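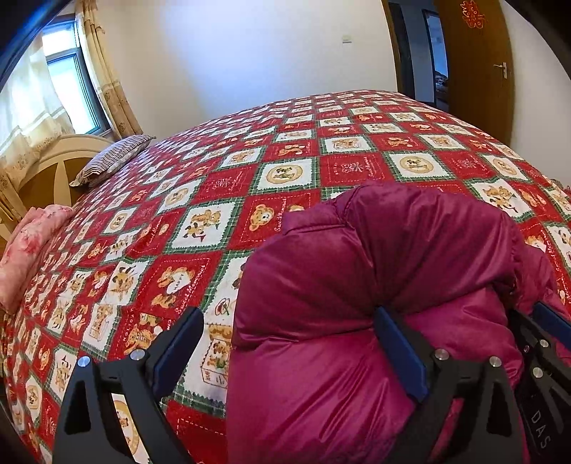
Arm won't let go of the jacket (Grotik hardware, width reading stuck)

Brallska Forum > Grippers > Faults and Failures

negin_y
Member
2025-04-06

We're teaching a two-arm setup to fold clothes on a bed. Training data comes from the hand-held grippers, and we have 1,071 episodes of puffer jacket, which is more time than I ever wanted to spend with a puffer jacket.

Friday we ran the policy on the real arms. Right arm picks up the jacket, lays it down nicely, and then doesn't open. It backs away with the jacket still in its fingers, drags it off the bed, and takes the bedspread along. I hit the stop when the pillow started moving.

Looked at the logs. On the right hand-held unit the width sits at 35 mm whether the fingers are wide open or clamped on a fat roll of down. Left unit is fine. Has anyone seen this?

rostam.a
Member

Slipped encoder magnet. Had it on ours in April last year. The fingers move, the magnet doesn't, and the number stays where it was when the glue gave up. Open the body and poke it.

kokico_fan
Member

Could also be the jacket. Puffy stuff squashes, so the width at grip is all over the place and the policy never learns what "closed" means. I'd blame the data before the glue.

negin_y
Member

The number is the same with nothing in the fingers, so I don't think I can pin it on the jacket. I'd like to.

rostam.a
Member

Glue.

mahtab_azimi
Member

Leaving the glue aside for a second: why was the stop the only thing between you and a bed on the floor? Put a pull limit on the wrist. Ours quits at 30 newtons and says so in the log. It also quits over zippers and one very stubborn sock, but I can live with that.

kokico_fan
Member

30 is way too low for bedding. You'll spend the day clearing stops and by lunch somebody will have turned it off.

mahtab_azimi
Member

Then somebody can explain it to whoever had a thumb under the quilt.

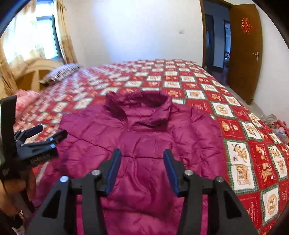 Babak Hosseinzadeh
Moderator, Hardware

Both of you can have the force limit argument in its own thread, where it has been going on since Dalen was still on version one.

Negin, try this before you open anything. Lay the jacket flat, collar toward the headboard, one gripper in each hand. Close the left over the shoulder and keep the right open above the front. Then swap. Watch both widths live. If the right one stays at 35 through all that, Rostam is correct and will be unbearable.

Power off before you open the body. The linkage pinches.

negin_y
Member

Did the swap test. Left moves, right is glued to 35. So to speak.

Opened it up. The magnet was lying in the bottom of the housing. New one is in, and the width follows the fingers again. Now I get to find out how many of the 1,071 were recorded after it fell off.

rostam.a
Member

Told you. Check the first 1,000 too.

negin_y
Member

Wrist limit is on as well, set to 30 for now. It has stopped on the collar twice.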